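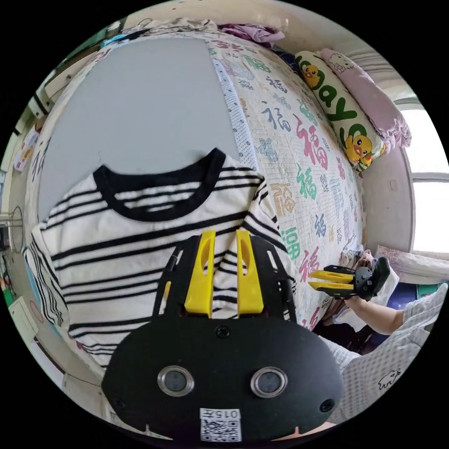
Salma Cherkaoui wrote in that her left gripper had begun to drop T-shirts halfway through a fold, and that the log still read "closed" every time. Could the guide please cover that? It can, and we're glad she asked! A gripper that reports closed with a gap between its fingers is the most common fault on the Garari hand-held pair, and you can fix nearly all of them at the bedside with the tools in the box.

8. Fingers do not close fully (false "closed" reading)

Signs of the fault
Thin cloth slides out as you lift. Thick cloth, such as a pillow cover, may still hold, so try both before you decide the gripper is fine. The playback in Jadon shows a closed hand while the cloth stays on the bed. Any robot trained on those takes will learn to let go too early, so please stop recording as soon as you spot it.

CAUTION: Keep your free hand away from the fingers while the gripper is powered. Take off rings and tuck in loose sleeves. The fingers are light, but they pinch.

Before you start
Finish the current take, mark it "bad" in Jadon and power off both grippers, including the one that works. Check the label on the body so that you repair the right one. It's very easy to swap them when they're lying side by side on a sheet!

Clearing the fingers
1. Open the fingers by hand as far as they go. Do not force them past the stop.
2. Look along the slots and the base of each finger for lint, thread or hair. Cotton bedding sheds far more than you'd think.
3. Pull threads out sideways with the plastic tweezers. Never cut them with a blade.
4. Wipe both gripping faces with a dry cloth. No alcohol, no hand cream, no fabric spray.
5. Open and close the fingers 15 times by hand. The movement should feel the same all the way through. If you feel a catch, go back to step 2.

NOTE: Units shipped before December have the older finger pads, which curl at the tip with wear. If you can lift a corner of the pad with a fingernail, order the Bouchard pad kit. Glue won't hold.
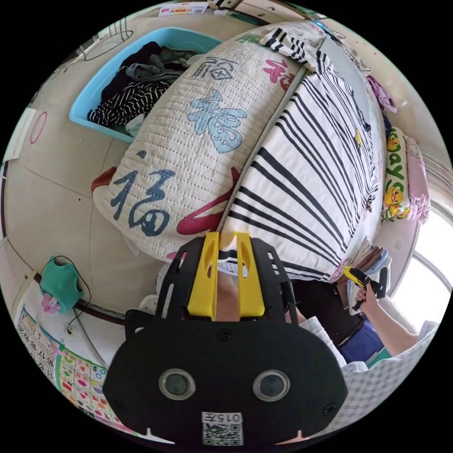

Once the fingers run freely, set the zero point again. Cleaning alone clears the jam, but the gripper still remembers the old closed position, and it will keep reporting it until you do the steps below.

Resetting the zero point
1. Power on the repaired gripper only. Leave its partner off.
2. Hold it level with nothing between the fingers.
3. Close the fingers completely and keep them closed until the reading in Jadon settles.
4. Choose Set Zero, then open the fingers all the way and choose Set Open.
5. Close on a single layer of T-shirt cloth and lift. The reading should stay a little above zero.
6. Power on the second gripper and record a short test fold with the pair.

If step 5 shows zero with cloth in the fingers, repeat from step 2. After 2 failed tries, stop and send the unit in.

CAUTION: Do not open the body to get at the finger drive. There are no parts inside for you to service, and a shifted lens spoils every take afterward.

Keeping it from coming back
Clear the fingers at the end of each session, and check the zero point every 1,000 grasps (the counter is on the Jadon start page). Huguette Jacquet at the Tesard service desk tests every returned unit on a plain cotton shirt, and she loves a clear fault note, so write down which cloth slipped and tape the note to the gripper before you pack it.

Section revised 2020-04-27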